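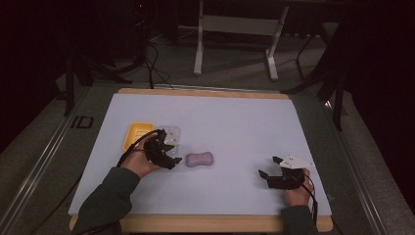
Two soap dishes, yellow and clear, with the mauve soap on a white board.

Menell soap dishes, reviewed by Verna Ridgeway

I bought the yellow dish in July and the clear one later. The yellow is plastic with slots inside, so water can go down and the soap does not become jelly. Mine I rinse every 2 weeks — it takes a moment. The clear one looks nicer on my basin, but it shows every mark, and a big soap slides in it a little.

A bone-shaped soap needs some care, because the round ends are wide. Measure yours before you order. 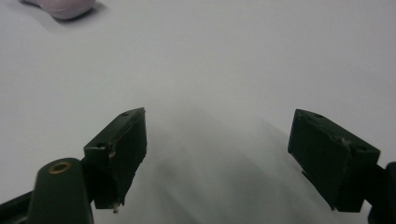 Which one to buy

I would take the yellow again.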